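Projektbericht Greifzelle, Abschnitt 4: Einrichtung und Wartung
Bearbeitung: Ratree Bunnag, Stand 14/02/2018

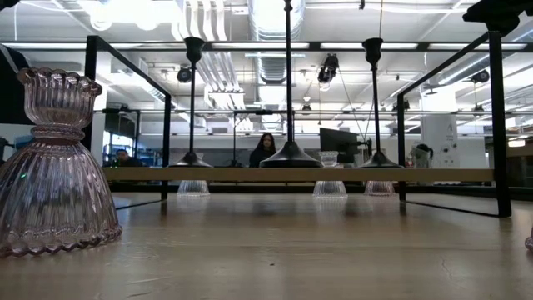 4.1 Ausgangslage
Die Zelle Holter wurde im September vom Vorgängerprojekt übernommen. Die Dokumentation der Nullpunkte fehlte, der Parametersatz des Greifers stammte noch aus der Versuchsreihe Tonley mit Kunststoffteilen. Für Glas war die Schließkraft zu hoch angesetzt.

4.2 Einrichtung
Das Werkstückkoordinatensystem wird über drei Punkte auf der Tischplatte eingemessen. Das schwarze Metallgestell mit dem Holzbrett ist als Sperrraum hinterlegt, Sicherheitsabstand 20 mm. Die schwarzen Kerzenständer erhalten eine eigene Anfahrhöhe, der Greifer nähert sich ihnen nur senkrecht. Bei den umgedrehten Schalen unter dem Brett ist die Anfahrt von oben gesperrt, die Geschwindigkeit beträgt hier bis zu 200 mm/s.

4.3 Wartung
Nach jeweils 2.000 Zyklen werden die Backenbeläge gewechselt und die Führungen gereinigt. Der erste Wechsel erfolgte vorzeitig bei Zyklus 891, Ursache war ein einseitig abgelöster Belag. Seitdem wird der Kleber nach Vorgabe Sombatkul über Nacht ausgehärtet. Nach jedem Wechsel ist der Greifernullpunkt neu zu setzen und eine Leerfahrt mit reduzierter Geschwindigkeit durchzuführen.

4.4 Offene Punkte
Kabelführung am Handgelenk scheuert bei Achsstellungen über 170 Grad. Ersatzhalter bei Presarach angefragt, Liefertermin offen.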